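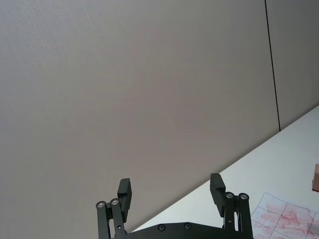
Workshop Galleries Parts Bin Notes Contact

Workshop > Galleries > Grippers > Folska vs. Esov

Print this page E-mail this page

Folska vs. Esov: the gripper swap

24 Aug 2023

I've been promising this gallery since the arm moved into the back half of the Estby shop, and I finally have enough to put up! The short version is that I ran two parallel grippers, the Folska and the Esov, on the same arm with the same Darwish controller, and made each one do the same boring pick-and-place job 100 times. I changed as little as I could between them (same speed, same table, same starting pose). I'm no lab, so take all of this as one person's opinion after a lot of evenings on a shop stool.

Click through for the big versions. My notes go with the set.

Linkage fingers, black on black
I like a linkage gripper. The pads stay facing each other as they close, and you get a nice wide opening without a huge body behind it. The bolts at the joints are the first thing I check every time I sit down, because a tiny bit of slop there turns into a lot of slop out at the pads. Ask me how I know.

The view from the wrist
I went back and forth on where to put the camera and ended up down at the wrist, looking out past the fingers. You lose the bottom of the view to the palm, and with the fingers spread they eat into both sides too, but you can see right between the pads and that's the bit I care about. A camera up on a stand gave me a prettier picture and a much worse idea of what I was about to bump into.

Tilted horizon
When the wrist is rolled, the table edge goes climbing off on a diagonal and your brain complains for a while. Mine stopped after the first evening. If yours doesn't, the Darwish software has a setting that turns the preview for you, though I found it laggy and switched it back off.

Grid paper
Cheapest tool in the whole project! A printed grid on the white tabletop, with some of the cells shaded in a pinkish red. It's great for judging by eye how far off a placement landed, and the color shows up well on camera against all that white and beige. Tape it down. I spent a whole session chasing a drift problem that was just the sheet sliding.

Soft light, plain wall
The first batch had a desk lamp off to one side and the shadows of the fingers were sharp enough to confuse me, never mind the software. Even light and a dull background fixed more than any of the camera settings did.

Folska, 100 picks
Smooth, quiet, and a bit lazy on the close. I had the closing delay at 600 milliseconds before it stopped letting go of the small blocks early, and that's slow when you're standing there watching it. Once I'd set that it behaved itself, and I'd happily leave it on for a long run.

Esov, same again
Snappier by a mile, and fussier. It wants the object pretty well centered or it shoves it along the table before it gets a hold. My best unbroken streak was 59, then a dropped block, then some language. New pads helped. I want to try softer ones before I say anything mean about it.

Swapping them over
The mounting plates don't match, so I made an adapter, and the adapter put the tips farther out than before, and of course I forgot to tell the controller. Measure your tip offset after every swap and write it on the plate in marker.

I'm hoping to borrow a bigger gripper in December and run the same job again. If you've used either of these with the Darwish box and got the close time down, please drop me a line through the contact page, I'd love to see your settings.

Print this page E-mail this page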